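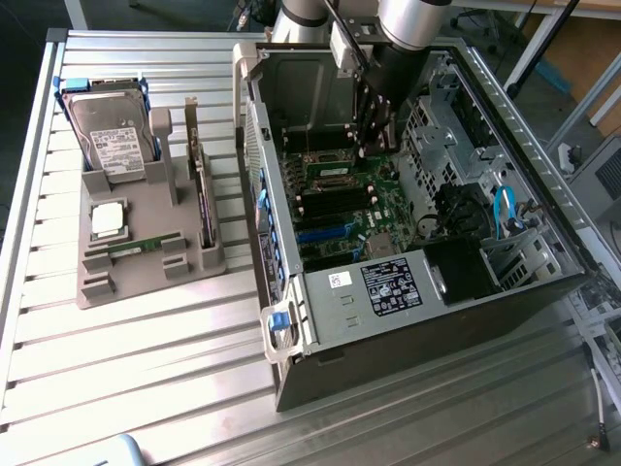
Taking computers apart, and putting them back

Four grippers, one arm and a shelf of retired office machines: a comparison at the Bradamness workshop has produced few winners and a good deal of useful data

The market for robot grippers is well supplied with catalogues and poorly supplied with evidence. A buyer can learn the stroke of a pair of fingers, their closing force and their weight, and can usually obtain a short film of the product lifting an egg. It is much harder to learn how the same fingers will behave when asked to push a memory module into a slot at the bottom of a steel box, with cables on one side and a drive cage on the other.

The Bradamness workshop was set up to deal with questions of this kind. It takes in office computers at the end of their service and returns as many as possible to use, either whole or as sound parts. Most of the work is done by hand. In March the workshop began a comparison intended to establish which of the repeated tasks could be passed to a robot arm, and which type of gripper should be fitted to it.

The work was led by Oliwia Stępień, a mechanical engineer, with Khalil Yammine responsible for control software and Kartini Entili for the records. Two suppliers, Stelitz and Boseo, lent equipment on the understanding that all results would be published, including those that did not favour them. Stelitz supplied a parallel gripper and a three-finger adaptive model. Boseo supplied a second parallel gripper, lighter than the first, and a suction tool. The same arm carried all four.

Why the inside of a computer is a hard place to work

Assembly robots have handled circuit boards for decades, but they generally do so on flat lines, with each part presented from above and nothing standing in the way. A finished computer is arranged for the convenience of a person with two hands, good eyesight and some patience. Its components sit at different heights, and several are held by catches which must be released before anything will move.

The workshop chose to concentrate on memory modules, processors and expansion cards. These are the parts most often exchanged during refurbishment, and each asks something different of a gripper. A memory module is thin and must go in straight, with firm pressure at the end of the movement. A processor needs almost no pressure but must be placed level. An expansion card is awkward in shape, and its metal bracket has to pass the edge of the case before the contacts reach the slot.

"We were advised by several people to begin with a bare motherboard on the bench," Ms Stępień said. "I understand the advice. The difficulty is that a bare board would have told us very little about the job we have. Half of our failures concern the case."

The test station

The station is plain. The computer is laid on its side on a slotted aluminium table, with the side panel off, so that the board faces the arm. Next to it is a 3D-printed holder in which the parts have their own places: the hard disk in its caddy and the expansion card upright, the processor in a recess, the memory module lying flat between supports.

The holder went through several versions. The first was a simple tray with shallow pockets, and the parts could shift when a gripper brushed against them. Later versions gained raised blocks beside the memory channel, which leave the long edges of the module within reach. Mr Yammine considers the holder to be as important as any of the grippers.

"A gripper takes the blame for a poor pick when the part was badly presented in the first place," he said. "We wasted the better part of a fortnight before we accepted that. Once the module was lying in the same position every time, two of the four tools looked like different products."

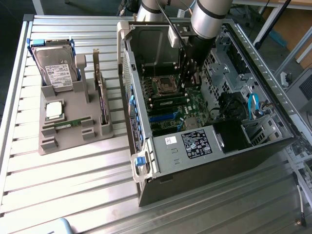
The arm reaches into the open case beside the processor socket. The printed parts holder is at left.

Each attempt followed a written procedure. The arm collected a part from the holder, carried it over the edge of the case, and either placed or inserted it. An attempt counted as a success only if the part was correctly seated and no other component had been touched with enough force to trigger the arm's limit. Attempts that needed a nudge from an operator were recorded as failures, a rule which caused some discussion.

The team logged 781 attempts across the four tools. Ms Entili insisted that every one be entered on the day it was made, with a note in ordinary language beside the measured values. The notes have proved more useful than expected. Entries such as "left finger caught latch" or "card leaned away on approach" explained patterns that could not be seen in the force readings alone.

What the grippers did

Memory modules accounted for 308 of the attempts, and it was here that the tools differed most. The Stelitz parallel gripper was the most dependable. Its fingers are stiff, and when the arm pressed down, the force went into the module. The fingers supplied with it were too broad to fit between neighbouring slots, and the workshop replaced them with narrower ones cut in house. All results quoted for this gripper were obtained with the replacement fingers, and a reader who buys the standard product should expect to do the same.

The Boseo parallel gripper was quicker to reach position and easier to steer near the drive cage on account of its smaller body. Its fingers flexed slightly at the end of the insertion, so that one end of the module went home before the other. Mr Yammine reduced the problem by having the arm press first at one end and then at the other, as many technicians do by hand. The change added time to each cycle but brought the tool close to the performance of its heavier rival.

The three-finger adaptive gripper did not suit the work. It closed well on the hard disk and its caddy, and would be a sensible choice for clearing drives from cases in quantity. Inside the chassis it was too wide. In 28 attempts it touched the side of the case before reaching the board, and the team ended its part in the memory trials early.

The suction tool was the best of the four at handling processors. It lifted them from above by the flat metal lid, needed no clearance at the sides, and set them down level. It could do nothing useful with a memory module, and its hold on expansion cards depended on finding a clear area of board, which many cards do not offer.

Expansion cards remained troublesome throughout. Both parallel grippers could lift a card from the holder, and both could bring it over the slot. The final movement, in which the bracket and the contacts must be lined up together, succeeded too seldom with either tool for the team to recommend automating it at present.

The question of sight

A second part of the project concerned cameras. The arm was first run entirely from taught positions, with the case placed against stops on the table. This worked well while the same case was used. When a second case of the same model was put in its place, small differences in the position of the board were enough to spoil insertions.

The workshop then tried a fixed camera looking across the work area, and later a small one mounted near the wrist of the arm. The fixed camera gave a steady view and was simple to calibrate, but the arm and gripper often hid the slot at the moment it mattered most. The wrist camera saw the slot clearly on approach and lost it during the last few centimetres, when the fingers and the part filled the picture. Glare from bare metal troubled both.

The arrangement now in use employs both views. The fixed camera finds the case and checks that the holder has been loaded, while the wrist camera corrects the approach. From there the arm relies on force sensing. Mr Yammine describes the final stage as "feeling for the slot", and the software makes a series of very small sideways movements under light pressure until resistance falls.

A technician's view

Qusai Zoubi has repaired computers at Bradamness for longer than any other member of staff, and was asked to carry out the same insertions by hand for comparison. He completed 39 without a fault, at a speed none of the grippers approached.

He does not regard this as an argument against the project. The benefit he sees lies in the long runs of identical machines that arrive when a large office replaces its equipment. "After the first dozen, I am no longer learning anything from them," he said. "I would prefer to be given the machine that will not start."

He has also been a firm critic of the test design. It was Mr Zoubi who pointed out that the procedure began with the slot latches already open, and that opening them is a task in its own right. The team has since added it to the programme. Early trials with the narrow Stelitz fingers are encouraging, although a worn latch behaves very differently from a new one and the present force limits may be too cautious for the older cases.

Cost and caution

Mereana Goodwin, who manages the workshop's budget, has asked for a decision on equipment before the next intake. Her own calculations favour a parallel gripper together with the suction tool, joined to the arm by a quick changer. The changer is the weak point of the proposal. It adds weight and height at the wrist, and both are scarce inside a computer case. A model made by Van Dusen is short enough on paper and has been requested on loan.

Ms Goodwin is wary of drawing wider lessons. All the trials were made on one family of desktop tower, with generous access once the side panel is off. Smaller cases, in which the drive cage sits over the memory, have not been attempted. The printed holder would also need to be redrawn for other parts, and the hours spent on it do not appear in any supplier's quotation.

The full log, with Ms Entili's notes, will be released to other repair workshops on request, together with the drawings for the narrow fingers and the current holder. Stelitz has asked for a copy of the finger drawings. Boseo has offered a stiffer set of its own, and these are to be tested on the same cases, under the same rules, once the latch trials are finished.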